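Notebook – Clatov cell, hand fault
23 April 2020 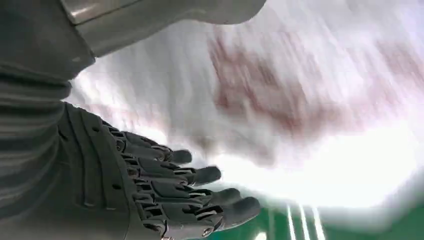 Hand over the green surface, wrist camera, fingers extended.

Fault came up again this morning on the cloth-handling job. Arm stopped in the middle of a move with "finger current limit" on the Flateck controller. Hand stayed open and would not take a close command until I power-cycled it. Second stop this week with the same message.

What I checked:
Connector at the wrist – seated, no bent pins.
Finger linkages moved by hand with power off. Three feel fine. The one on the outside is stiff over the last part of its travel.
Current log from Jarnel. Limit is set at 600 mA. At rest that finger draws 300 and the others sit well below it. On the close command it goes over the limit almost at once.

So the trip itself is doing its job. I did not raise the limit. Somebody had it at 1,000 on the old config, and I have put a note in the file asking people to leave it alone.

One safety point. After the power cycle the hand went to its home pose without waiting for the enable button. I was clear of it, but only by luck. The Alaoui manual says homing should hold until enable is pressed. Ours does not. Until that is sorted, e-stop stays in and the gate stays shut during any restart.

To do:
Pull the stiff finger and look for thread or lint in the joint slots.
Ask Alaoui about the homing behavior.
Rerun the cloth job at half speed, 2 hours, log on.

Cell is tagged out for now.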